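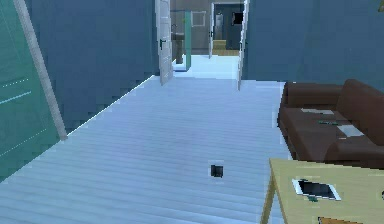 Students in the Brondar robotics club will enter a home navigation contest in August, working entirely in simulation. The task gives a software robot a furnished house and a short list of objects to find. Teams have 5 minutes for each run.

Tahira Usmani, who coaches the club, said members have logged over 3000 practice runs since spring. "Doorways were the hard part," she said. "Now it's mostly small things on the floor."

The contest is hosted by Drendix and has drawn 34 teams.

Recent items
Alard bridge class adds second section
Najafi coding night moves to library

Last updated: 4:50 p.m.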